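클로르카믹(Clorkamik) 별관 마감 점검표 / 열쇠·출입문·소화설비
점검일: 2021년 12월 9일
점검: Aleksi Kiiskinen
지난 점검 6월. 그때 지적사항 5건, 아래에 같이 적음.

1. 열쇠 묶음
- 묶음 상태: 양호. 고리끼리 엉킴 있음, 풀어서 다시 걸 것
- 색 꼬리표: 빨강, 초록 섞여 있음. 색 기준표 새로 뽑아야 됨
- 대장 번호 3402와 대조: 완료

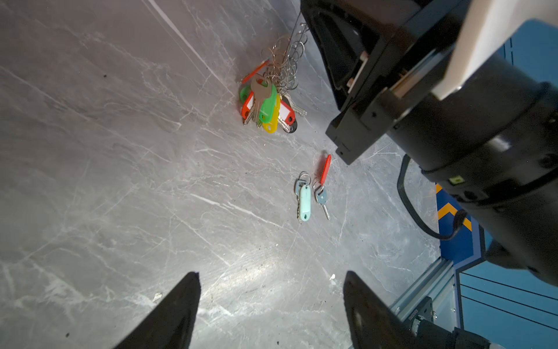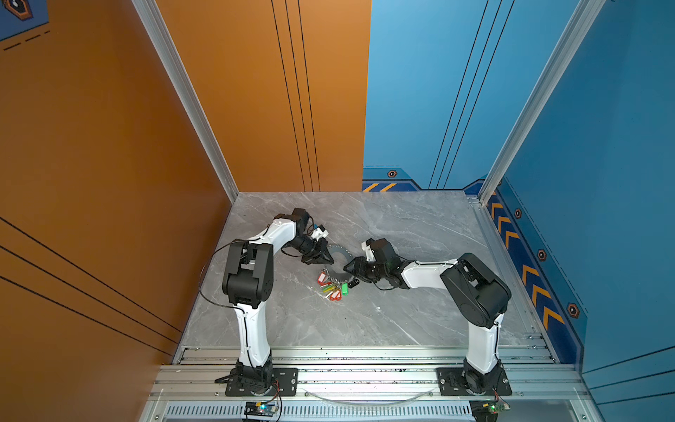 2. 출입문
- 정문 자동닫힘: 정상
- 후문: 끝까지 안 닫힘. 손으로 밀어야 잠김. 6월에도 같은 지적, 조치 안됨!!
- 창고문 경첩 소음. 윤활유 뿌림, 다음번에 다시 확인
- 비상구 앞 적치물: 종이상자 있어서 바로 치움. 총무팀에 얘기함

3. 소화기
- 1층 복도: 압력 정상, 안전핀 이상무
- 2층 탕비실: 점검표 꼬리표 떨어져 나감. 재발급 요청
- 지하 기계실: 지침이 녹색 끝에 걸려있음. 애매함. Groltus에 교체 견적 문의중
- 받침대 없는 것 하나 있음 (2층 계단 옆)

4. 비상등·유도등
- 유도등 전부 점등
- 비상등 2층 동쪽 한 개 불량. 배터리 문제인듯. 부품번호 539, 재고 없음
- 정전 시험 약 36분 유지. 기준은 넘김

5. 전기실
- 시건 확인
- 분전반 앞 공간 확보됨
- 멀티탭 문어발 한 군데. 철거하라고 햇는데 오후에 보니 그대로. 재확인 필요
- 누전차단기 시험버튼: 정상 작동

6. 기타
- 계단 미끄럼방지 테이프 들뜸, 2층→1층 중간쯤
- 구급함: 소독약 유효기간 지남. 폐기, 새로 주문
- 비상연락망에 퇴사자 이름 남아 있음. 수정본 Kerslake 쪽에도 보내야 함

6월 지적 5건 중 미조치: 후문, 비상등, 연락망. 나머지는 완료
후문은 이번주 안으로 업체 부를것. Pedositz 담당자 전화 안 받음, 메일 남김
서명: A. Kiiskinen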